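FOR IMMEDIATE RELEASE

Tavham opens summer night market on the old bus depot lot, first stalls in July 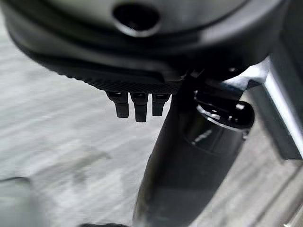

What is the Tavham Night Market and who can go?
It's a free evening market of food, clothes, plants and secondhand goods on the former bus depot lot, open to anyone who turns up. No tickets, no sign-up, kids welcome.

TAVHAM, 26 June 2026. Studik, the events firm behind the Ornenora spring fair, today confirmed the opening of the Tavham Night Market. Opens in July, runs one evening a week through the end of summer. Gates 5 p.m., last orders 10 p.m., lot cleared by 11.

The market will have 71 stalls on opening night. Sixty are taken by sellers from Tavham itself or the towns next door. The rest came through the open call, which closed early after roughly 200 applications. Studik had planned on a smaller lot. The depot came up in the spring, the lease was signed fast, and the floor plan has been redrawn more than once.

"We wanted a place where a person can eat dinner, buy a lamp and get a zipper fixed without driving across the county," Studik said in a statement. "The depot has a roof over half of it and decent drains. That sounds boring but ask anyone who ran a stall at Ornenora in the rain."

FOOD

Food runs down the covered side, where the buses used to park. Rajput, the family restaurant on Mill Street, takes the corner spot by the east gate with a short menu: chickpea curry, lamb skewers, stuffed flatbread, mango ice. Rajput will also run the late tea counter after 9 p.m., when most of the hot food winds down.

Other kitchens confirmed so far: dumplings, wood-fired pizza, corn and barbecue, two noodle stands, a pie stall, a vegan grill, crepes. Drinks are soft drinks, tea, coffee and fresh juice. A beer and cider permit has been applied for and is not yet granted. The market opens either way.

Every food stall has to post prices where people can read them from the line. Studik got a lot of mail about this after Ornenora and has written it into the stall agreement. Each kitchen must also keep one full plate at a low fixed price. The list of low-price plates goes up at the gate each evening.

GOODS AND REPAIRS

The open side is for everything else. Used books, records, kids' clothes, houseplants, candles, pottery, bike parts, fabric by the yard. New goods are allowed if the seller makes them or imports them directly. No resale of big-store stock.

A repair row sits along the back wall with 13 benches. Shoes, hems and zippers, small appliances, bikes, watch batteries, knife sharpening. Customers drop off when they arrive and pick up before closing. Items not picked up are held till the following market. Repairers set there own prices and should quote before starting.

Large furniture can't be sold from the stalls. There's a notice board by the west gate for that, cards free, taken down after two weeks.

MUSIC AND NOISE

Music is live, small and low. One stage, facing the road and away from the houses on Depot Lane. Amplified sound stops at 9. After that it's acoustic only. Studik met with Depot Lane residents twice during the planning and moved the stage after the second meeting. Generators are banned on the lot; all stalls plug in to the depot supply, which was rewired last month. A phone line for neighbors will be answered during market hours, and the number is being delivered by mail to every adress within two blocks.

GETTING THERE

The depot is a ten minute walk from Tavham station. Come by train or on foot if you can. There's bike parking inside both gates. Car parking on the lot itself is for stallholders and disabled badge holders only. Other drivers should use the garage on Station Road, which stays open until midnight on market nights.

Ground is flat concrete throughout, with a ramp at the west gate. Accessible restrooms are next to the old ticket office. Dogs on a short leash are fine on the open side but not in the food lanes.

WEATHER

The market runs in light rain. In high wind or lightning it will be called off by 2 p.m. on the day, with a notice on the Studik website and a sign at both gates. Stallholders get their fee back in full for a called-off night.

TRASH AND PLATES

Plates and cups are reusable, on a small cash or card deposit. Bring them back to any of the return tables and get the deposit back the same way you paid. Studik ran this system on the last day of the Ornenora fair and lines at the return table were to long, so there will be more tables this time and one of them will be right at the exit. Food scraps go to the composting yard outside town. Visitors are welcome to bring there own containers and most kitchens have agreed to fill them.

STALLS STILL OPEN

Opening night is full. A waiting list is being kept for later dates, mostly for the goods side. Priority goes to first-time sellers and to anyone offering repairs, especially phones and sewing machines, which are short. Half-size tables are offered at half the fee for sellers under 21. Applicants need a photo of their goods, a short list of prices, and for food a current kitchen certificate. Replies go out within a week.

Sellers already confirmed should expect their pitch map and load-in time by email before the end of the month. Load-in is through the west gate only. Vehicles off the lot an hour before opening, please, no exceptions.

ABOUT STUDIK

Studik plans and runs outdoor markets and fairs. Its spring fair in Ornenora is held every year on the riverside field. The Tavham Night Market is its first weekly event. The lease on the depot covers this summer only, with talks on a second season to start in the fall.

PRESS

Reporters and photographers are welcome at load-in on opening day from 3 p.m. Please check in at the old ticket office. Interviews with stallholders can be set up ahead of time through the Studik press desk. A map of the lot and the full stall list are available on request; the stall list may change up to the day before opening.

ENDS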